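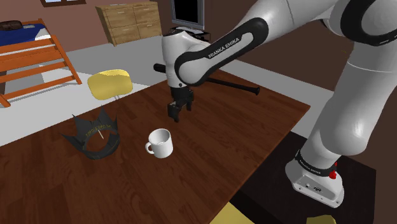
OK so I spent the afternoon at the Castellanos open day and my feet hurt, but I have to tell you about the robots. Short thread!

Every demo runs in simulation first. They had a big screen up with a Franka arm in a made-up bedroom, working over a table with a mug, a bat and a CROWN on it. I stood there way too long.

The guy running the Posura station told us they go through 1,000 virtual tries before a real arm gets a turn. Last batch: 654 good grabs. He seemed pretty happy with that, and wouldn't say what happened to the rest lol

I asked why a crown. Weird shapes are harder to grip, so they throw in plenty of them. There are 231 objects in the library so far and I want to scroll through all of them.

Visitors got 10 minutes each at the controls. I went for the mug and knocked it over twice (virtual mug, no harm done!). The kid after me got it first try.

They're doing another one in September over at the Dellel building. I already signed up.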